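Packing and Storing Fruit, notes for week 4

Okay, so on Wednesday we finally got to the part I like best, which is putting different fruit in one box and arguing about it. If you missed class, read this before you come back and borrow Malou Briem's notes for the numbers.

Start with the box. I like a shallow cardboard one with a paper lining, because paper is cheap and you can swap it when something leaks. Leave the top open while you sort! A small hole in the side lets a bit of air through – don't tape over it.

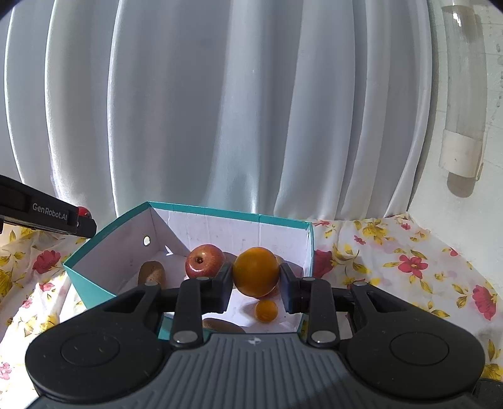 Fig. 1. Mixed box with an orange, an apple and a kiwi. Look at the darker patch on the orange.

A patch like that is what I want you to catch before a box goes on the shelf. Press it gently with your thumb. If it gives, the orange goes in the "eat today" bowl. If it's firm, keep it, but set it on top where you'll see it tomorrow.

Now, apples. They give off ethylene, and kiwis react to it fast (a hard kiwi next to an apple can be ready in a few days). Great if you want dessert on the weekend, not so great if you're storing for a month. For long storage I keep the two in separate boxes – yes, even when it means more boxes.

For the homework, weigh your fruit before and after storage and write both down in grams. My own practice box started at 776 and I lost a kiwi, so don't feel bad. Keep yours under 500 if your kitchen scale is a small one.

Bring your sheet next time, with your name on it please.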